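Teaching the folding arm with two hand grippers: a working method
Posted in Guides, last edited in March

People imagine that teaching a robot is like teaching a child. It's closer to teaching a very expensive stapler. The arm will copy what you did, including the bit where you stopped to scratch your nose, so most of this guide is about how to do boring things in a boring way, many times over.

I record for a cloth-handling project called Trera. We don't drive the arm directly any more. We carry a gripper in each hand, do the job ourselves, and let the software work out where each gripper went. You need two grippers, a room with decent light, some cloth and more patience than you packed.

1. Set the room before you set the cloth

The software tracks each gripper by what its camera sees of the room. Blank walls are bad news. Anything with an edge or a pattern helps, so leave your clutter up for once in your life. What matters is that it stays put until you've finished the batch. Curtains count as clutter. So do relatives.

Daylight is fine as long as it holds. If the sun is in and out all morning, go and have a coffee and start again after lunch.

2. Wake both grippers and do the slow wave

Switch on, wait for both to sync, then move each one slowly side to side and up and down. Take your time over it. A rushed wave gives you a rushed map, and you'll find out on Sunday night when the whole batch refuses to load.

Squeeze each trigger fully and let it go, twice. That tells the software what open and closed mean to your particular hands.

3. Pick up the cloth

Come in with the fingers open, stop, close, pause for one beat, then lift. The pause feels silly. Keep it in anyway, as it gives the model a clean moment when the grip changed.

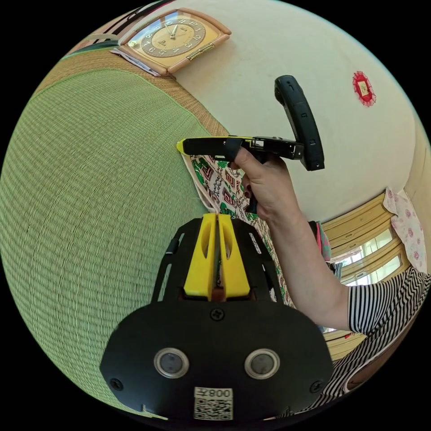
Anju Rawat wrote in to say she skips the pause on thin cotton and gets away with it, but that anything heavier slides out at the lift and the arm then learns to slide it out too, with great confidence.

Fair enough. I'd still pause. If you do skip it, skip it in every take of the batch, or the arm will end up with two opinions.

4. Keep the two hands honest

Most of us have a bossy hand. Mine does all the work while the other one hovers like a waiter. Decide before you start which gripper leads and which one holds, and stick with it for the full 60 takes.
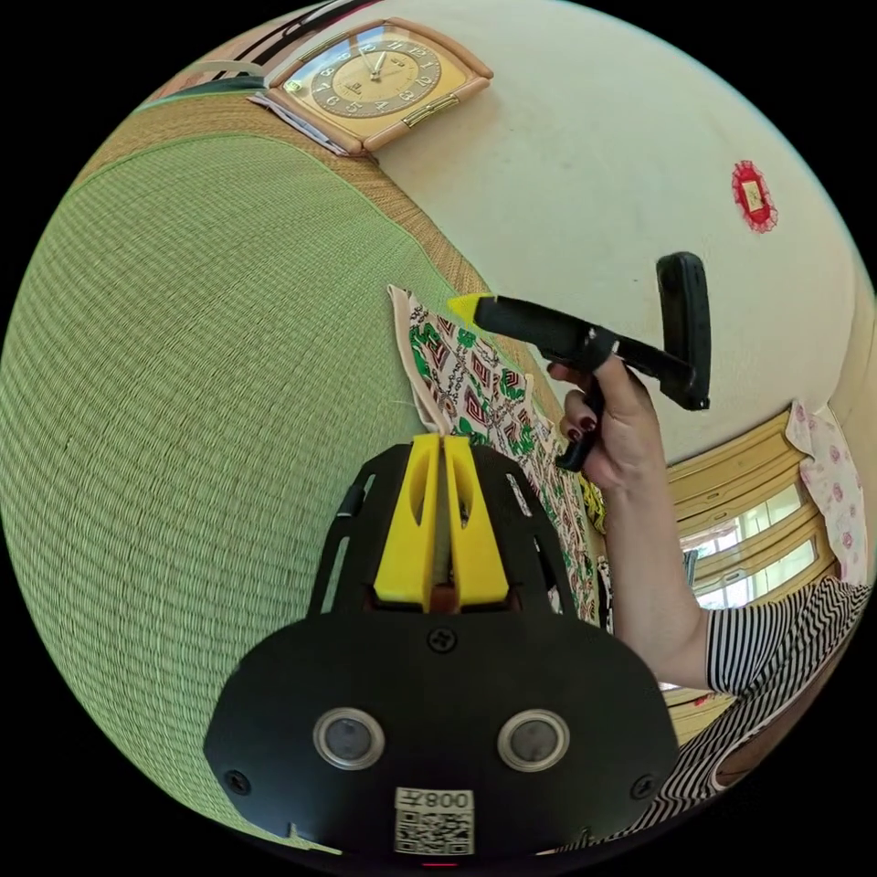

Wrist angle is where good batches go to die. You start out neat, and by take 40-something your elbow has drifted and you're coming at the cloth from a new direction. Pick a position you can hold without complaint. With the handle upright and the shaft pointing across to the left, as the hand has it here, you've got something easy to check yourself against between takes. Shake your arm out after every seven.

5. Throw things out

Watch the batch back at double speed and bin any take with a dropped corner, a second grab or a long think in the middle. I lose up to 4 in a bad batch. Don't keep a poor one for its colour and character.

Name the folder properly, copy it to the second drive, and only then move the furniture back.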